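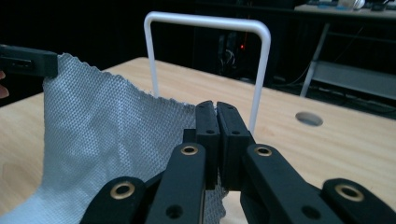
The sale of the Brillton paper mill has slipped again, and its 227 remaining workers will go into the new year without knowing who will own the place.

Farnine, which bought the mill three years ago, had expected to sign with Grastau in September. Grastau asked for more time, then for a lower price, and the two sides stopped meeting. A second bidder, Després, has since looked over the books -- twice, according to the union -- but has made no offer.

Gordon Melnyk has worked in the finishing room for 40 years. He was there for the last two sales and remembers both as quicker. "They told us on the Monday shift and it was done," he said.

Manon Charbonneau, the plant manager, would not discuss the bids. Orders are steady, she said, and one of the mill's two machines is running full time. The other has been down since the summer and needs a new drive, a cost Farnine wants the buyer to carry.

The current loan on the mill comes due in roughly 3 months.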